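Teaching a robot arm by remote: small parts first

Move the gripper in slowly and stop once the finger is next to the part. Let go of the controls for up to 3 seconds, then start recording. Keep loose cables out of the finger's path.

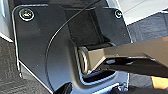
Gripper finger at the metal pin in the recess.

Cabinet doors come later. Show one handle per recording – left door, then right – and begin each run from the same spot.
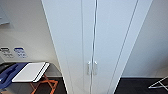
Two handles, one each side of the seam.

Delete bad runs the same day.

Recent tips
Labeling your recordings
Hand-guiding a stiff arm
Cleaning gripper fingers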